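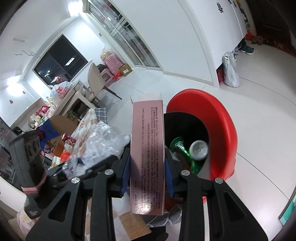
About Terus

Terus prepares and maintains working rules for people who develop and operate household robots. We are a small standards office based in Oditville, with a second team in Skurkau. Our rules cover tidying, sorting and carrying tasks in occupied homes, and they are used by equipment makers, research groups and service companies that need a common way of working.

We do not build or sell robots. Our income comes from member fees, training courses and paid reviews of household procedures. Fees are set once a year and are the same for every member of a given size. A member may ask us to review its procedures, but membership carries no promise of a favorable result.

Our History

Terus began as a reading group inside the Seidel training center, where technicians met after hours to compare the instructions they had been given by different employers. The instructions rarely agreed. One company told its staff to clear a table before starting work. Another told them to leave every object where the family had put it. Neither had written down what to do when an item might be trash and might be something the household wished to keep.

The group's first paper, nine pages long, dealt only with that last question. It became the Household Handling Code, which is now in its fourth edition and contains 127 numbered rules. Ruba Nseir edited the first two editions and remains Director of Rules. Anum Bugti joined from the Seidel center as Head of Field Practice and is responsible for training, home visits and the incident register.

What the Code Covers

The Code is arranged in the order in which work in a home normally takes place: agreement with the household, inspection of the room, handling, disposal, and closing the visit. Each rule states who is responsible for it. Rules marked "must" apply to all members. Rules marked "should" may be set aside if the member records the reason before work begins.

Part Three, on handling, is the longest. It sets out how a gripper is to approach an object, how firmly it may close, and when the operator must stop and ask. It treats cardboard, glass, soft plastic and cloth separately. A carton is to be taken by two opposite sides, and its flaps are to be checked before it is turned over. Glass is not to be moved above other objects when a clear path exists. Cloth hanging from a chair or table is to be treated as part of the furniture unless the household has said otherwise.

Part Four concerns disposal, and it is the part on which members write to us most often. Its central rule is that nothing goes into a trash can on the judgment of the machine alone. Packaging that has been opened is still the property of the household until the household has released it. Consent may be given for a type of item, such as drink bottles or food wrappers, and need not be repeated for every piece.
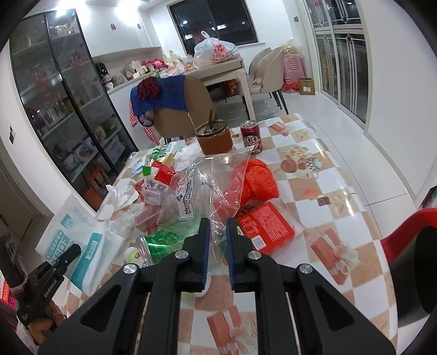

Rule 41 deals with thin plastic, and it was rewritten for the current edition after long discussion. A clear bag has no fixed shape, reflects light and is easily mistaken for the surface beneath it. The difficulty increases on a patterned cloth, and it is common for such a bag to lie close to things of quite different weight and stiffness. A crumpled Member's Mark zip bag between open fingers, with red netting behind it and a green glass bottle on its side nearby, calls for three separate parts of the Code within a very small area. Rule 41 requires the operator to confirm that the fingers will close on the bag only, to lift slowly, and to pause if the cloth rises with it. The former text asked for "due care," and members told us that the phrase gave their staff no help.

How Rules Are Made

Any member, and any household that has taken part in a visit, may propose a new rule or a change to an existing one. Proposals are read by the Director of Rules and published to members in plain language, together with the name of the proposer if permission has been given. Members then have 60 days to comment. A draft is tested in at least two homes before it is adopted.

Homes used for testing are not arranged for the purpose. Families are asked to leave their rooms as they are, with shopping, gifts, holiday decorations and the remains of a meal in their ordinary places. Early drafts of the Code were written for bare tables, and several of those rules had to be withdrawn when they reached a kitchen in daily use.

New editions take effect in May. Between editions, Terus may issue a notice correcting an error, but a notice may not add a duty.

The Incident Register

Members report damage, near misses and disputed disposals to a shared register kept in Skurkau. The register now holds 2522 entries. Names and addresses are removed before an entry is made available to other members. The register is not used to rank members, and an open report does not affect a member's standing. Failure to report does.

Training

The basic course for operators is taught at the Seidel center and takes four days. It is open to members and to independent technicians. Some 700 people have completed it. The advanced course, for those who supervise others, includes a written paper and an observed visit. Certificates are valid for three years.

Privacy in the Home

Operators working under the Code may record only what the household has agreed to in writing. Letters, medicine labels and family photographs are to be covered or moved by the household before work starts. A household may end a visit at any time and is not required to give a reason.

Contact

Proposals and questions about the text of the Code should be addressed to Ruba Nseir at the Oditville office. Inquiries about courses, home visits and the register should be addressed to Anum Bugti. Printed copies of the current edition are available on request from either office.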